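Teaching two arms to put the groceries away

Dec 27, 2022

I got to Plekbridge with cold feet and a bag of clementines, and the first thing I was told was to sit down and put the goggles somewhere safe. There was no tour. The woman who runs the teaching sessions there (she asked me to leave her name out, and to call her "the one with the tea") was halfway through a batch and wanted to finish it before we talked. So I sat on a stool and watched her move her hands in the air for a while, tiny careful movements, like somebody buttering toast for a mouse.

What she was doing is called teleoperation, and I'd written about it before without ever being in the room for it. She holds two handles, and a pair of robot arms on her screen copy her. The arms live in a simulator that the team calls Skider. Every time she does a task from start to end, the program saves the whole thing, all the joint angles and the gripper openings, and that saved run is a demonstration. Do enough of them and you can train a policy on the pile, and then the arms have a go without her.

"People think I'm programming it," she said, when she finally put the handles down. "I can't program! I'm a pastry cook. I did seven years of cakes. They hired me because I don't get bored and my hands don't shake."

The task that week was a kitchen one. There's a small wooden cabinet with drawers, a can of tomato sauce, and a white plate with red stripes on the rim, and she'd been at it all morning. 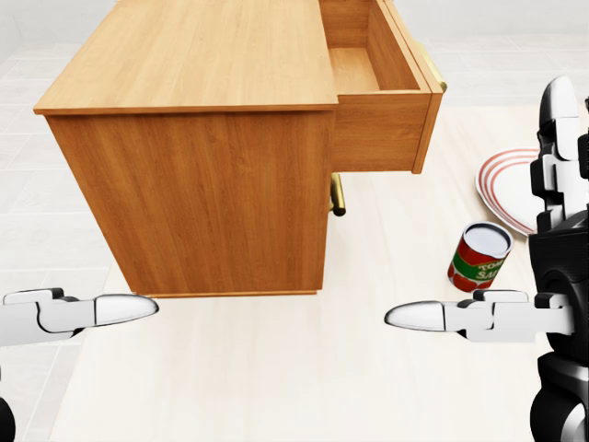 I asked her how she'd learned, and she laughed for quite a long time. Her first day on the handles was a mess, she said. She kept reaching too far, because in her own body she knows where her fingers end and on the screen she didn't. She knocked the can over again and again. "You feel so silly. It's a can! You've picked up cans your whole life. And then you try to do it with somebody else's hands, looking through a window, and you're a baby."

The trick, she told me, is to slow down before you touch something and then not slow down at all once you have it. New people do it the other way around. They rush in, bump the thing, grab it, and then freeze with it in the air while they think about where it's going. The policy learns the freezing too, and she's seen trained arms stop dead over a table for no reason except that a tired person did that on a Thursday-ish sort of afternoon and it went into the data.

"It copies your manners," she said. "If you dither, it dithers."

So how many does it take? For this one the plan was 400 demonstrations, split between her and a colleague on the late shift. On a good day she gets through 48 that she's happy to keep. She throws out the ones where she fumbled and got lucky, although she keeps the ones where she fumbled and fixed it. I hadn't expected that. I'd assumed they wanted only the clean ones.

"No, no, you want a few rescues in there. Say I go for the handle and I miss. If I back off and go in again, nicely, that's a good lesson. It's going to miss as well. Somebody has to show it what you do next."

We had the clementines at this point, and she told me about the drawer, which is her least favorite object in the world. Pulling a drawer looks like nothing. But you have no feeling in the handles in the version she uses, so there's no tug telling you that you've got hold of it, and you have to watch for the drawer to start moving. Pull at a slight angle and the fingertip slips off. She's asked for a little buzz when the gripper makes contact. It's on a list. (I gather a lot of things are on that list.)

Between runs the program shuffles the objects a bit, so that the arms can't simply memorize one path. She doesn't get to choose the layout. Some have an extra thing or two on the table, and those take her longer, what with having to steer around them.
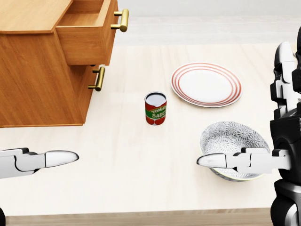
The can, the striped plate and a patterned bowl, with the upper drawer partly open.

I asked whether she'd tried it the other way, guiding a real arm by hand. She had, at Skjelbred, where she spent two weeks before this job. There you take hold of the arm itself, switch it to go limp, and walk it through the motion. She loved it. You feel the weight, you feel the drawer catch, and you never get lost. But it's hard work on the shoulders, and doing it with 2 arms at once is close to impossible if you're one person, because you'd need both your hands on each. "I tried with my hip," she said. "Don't write that." (She later said I could write that.)

Then I had a go, of course. I'd been hoping she'd offer. She set me up with a fresh layout and told me to just touch the can, nothing fancy, and I want to report that I touched it. I also touched the plate, and the side of the cabinet, and possibly the table. My left arm kept drifting whenever I was thinking about my right. She said everybody's does, and that the fix is to park the idle hand somewhere sensible and breathe out. She deleted my run without asking me, very kindly.

What I wanted to know most was how it feels when the arms do it alone. She went a bit quiet. The first time she watched a policy trained on her own demonstrations, it was an earlier task, moving a cup, and it did a small wiggle before closing the gripper. She didn't recognize it until a coworker pointed out that she does the same thing with her own fingers before she picks up her tea.

"I watched my hands for days after that. I still do the wiggle. I can't stop it now, and I've got used to seeing it on there."

She had another batch to get through before dark, so I left her the rest of the clementines and let myself out.

Comments

gluestick_annie: The bit about the rescues is so true. I teach beginners to drive a forklift and the ones who've only ever seen it done right fall apart at the first wobble.

mortise48: Would love to know if the late shift person has a wiggle too, and which one wins when you mix the data.

Perpetual Dabbler: We did the limp arm method in my old shop and yes, SHOULDERS. Two days of it and I couldn't wash my hair.

tinroof: I would also like to be hired for not getting bored.

More from the notebook
An afternoon with the sorting line at Grosell
Why my robot vacuum hates the hallway
Learning to solder, badly, in December
What's in a gripper? Fingers, cups and sticky pads

Contact | Copyright 2022, all rights reserved | Back to top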